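Wanted: people who like robots, paint and a bit of a mess

Posted in Club News, Join In

Hi all! I run the Saturday robot club at Skondico, over the hardware store in Plunham, and I'm looking for new people for our summer project. If you've been meaning to come up the stairs and see what all the whirring is, now would be a great time.

The project is called Tam. Tam is a robot arm that paints (well, it's learning to), and we want it filling in simple shapes by the time the Ultach student show comes along at the end of the summer. We have 4 places open on the painting team and another 4 on the team that does the code. You can ask for either one. You can ask for both if you can't make up your mind, I never can.

Who I'm hoping to hear from: anybody in high school or older who can make it most Saturday mornings. You don't need to have built anything before. If you can write a little Python, wonderful, the code team will be thrilled. If you can't, but you're patient and don't mind running the same move over and over with a tiny change each time, I want you just as much! That's most of what we do. We also really need somebody who knows paint. I teach math during the week and my whole art education is one bad watercolor of a duck.

What you'd be doing: setting up the table, drawing the shapes, guiding the arm through a move, writing down what happened, wiping up, doing it again. Painting team people pick the colors and decide how thick to mix them. Code team people look through the recordings afterward and argue (nicely) about why the corners came out round. We swap jobs a lot, so you'll get a turn at everything.

We're starting with the plainest job I could think of, one square on one sheet of paper and one color. Once that's going well we'll move on to triangles, and after that the members vote. I'm told there is strong support for a pineapple.
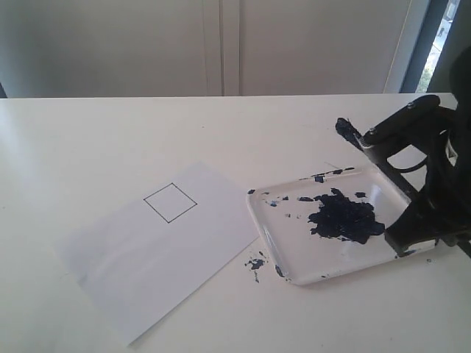
Posted by the Skondico Robot Club organizer

Dark blue is the color of the month, so please don't wear anything you love. It gets on the table and it will get on you. We have aprons, but bring an old shirt anyway, and tie your hair back if it's long. Closed shoes too, please.

It costs $17 for the whole summer, and that covers paint, paper and snacks. If that's a problem just tell me and we'll skip it, no forms. The building is 82 Mill Street, side door, up one flight. There's an elevator around the back, so let me know if you need it and I'll come down and unlock it.

To sign up, leave a note at the hardware store counter or use the contact page on this site by Sun 17 June. Tell me your name, your age if you're under 18, which team you'd like, and one thing you'd want to see Tam paint. I'll write back to everyone that same week. Under 18s will need a parent's signature before the first session, and I'll send that form along with my reply.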